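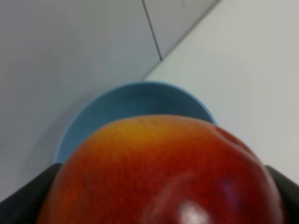 **Raffaele Barbieri**, technical officer, postharvest lab, Winness

September, bench notes, apple starch and firmness

Started on the second batch from Vetlow at 9:40. The fruit had been in the cool room overnight, so I left it on the bench until the core probe read 18 degrees before doing any firmness work. Last batch went on too cold and I don't trust those numbers.

Penetrometer: 11 mm tip, skin removed on two opposite cheeks, one blushed and one on the ground colour side. Zeroed against the 200 g check mass. It was reading 3 g high, same as last month.

Iodine solution was the old Farina bottle and had gone pale. Made up 600 mL fresh, labelled it and put it in the dark cupboard. Dip is 30 seconds, then rinse, then score against the chart. Please don't score under the yellow lamp at the end bench, as it shifts everything half a grade.

Refractometer drifting again. Wiped the prism, re-zeroed with distilled water, and it held until lunch. Juice from tray 1176 was cloudy and gave two different readings, so strain it through cloth and repeat.

Blush colour is not a maturity measure for this block. Go by ground colour and starch.

To do:

- repeat Brix on 1176
- order 11 mm tips (Varkero, same part as before)
- move the Vetlow results to the shared sheet, firmness in newtons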